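About Pretoreo

Pretoreo supplies, washes and maintains tableware for small kitchens.
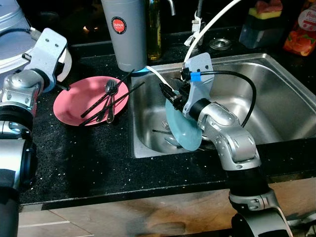
Teal plate at the sink, pink plate and utensils on the counter.

Pretoreo provides plates, bowls, cups and utensils on a monthly plan to shared houses, small offices and short-stay apartments. The company was started by Ctibor Mikuš, who had managed the kitchens of a student residence and kept records of what broke, what stained and what went missing. Those records became the first Pretoreo stock list. The present list contains 70 items.

What we supply

Tableware is grouped in two ranges. Windum covers plates and bowls. Each resident or desk is assigned one color, so that an unwashed plate can be traced to a place at the table. Colors are fixed for the length of the plan, and replacements are matched to the original glaze as closely as stock allows.

Shao covers utensils: forks, spoons, table knives and chopsticks. Chopsticks are issued in matched pairs and replaced in pairs. A single chopstick returned without its partner is withdrawn from the range. Forks and spoons are replaced individually.

Cups and tumblers are supplied on request. Customers may keep their own drinkware in the same kitchen, and it is left off the inventory.

How washing is done

Our washing procedure is written for an ordinary single sink and a person with limited counter space. It is issued to every customer as a two-page sheet called Harnusness. The main points are as follows.

Scrape plates before they go near the sink. Solids go in the bin or the food waste container.

Stack by type on the counter to the left or right of the basin, whichever is farther from the stove. Utensils may be left lying on the top plate until their turn.

Wash drinkware first, then utensils, then plates, then pans. Change the water when it clouds.

Hold plates by the rim and tilt them to rinse, front face first. Rinse the foot ring separately. Residue in the foot ring is the most common fault found at inspection.

Do not leave utensils on the basin floor under plates. Fork tines mark softer glazes, and chopsticks are easily overlooked when the basin is emptied.

Dry chopsticks flat on a cloth. Upright storage while damp shortens the life of the tips.

Counters and sinks

Stainless steel basins should be wiped along the direction of the brushing. Granite counters are cleaned with a neutral detergent and a soft cloth. Vinegar and lemon-based products are excluded from our supply list, as they can damage some stones and most sealers. Dark speckled stone hides crumbs well, so wipe the full area even where it looks clean.

Service and inspection

Each kitchen is visited every 6 weeks. The inspector checks rims for chips, counts utensils against the list and exchanges worn pieces. Chipped plates are removed at the visit. In the last service year we exchanged 3,082 pieces, of which utensils were the larger share.

The minimum plan is for four place settings. The largest kitchen now on the books has 18. Customers moving to a larger plan in October should send their revised color list before the preceding visit.

Page last revised August 2025.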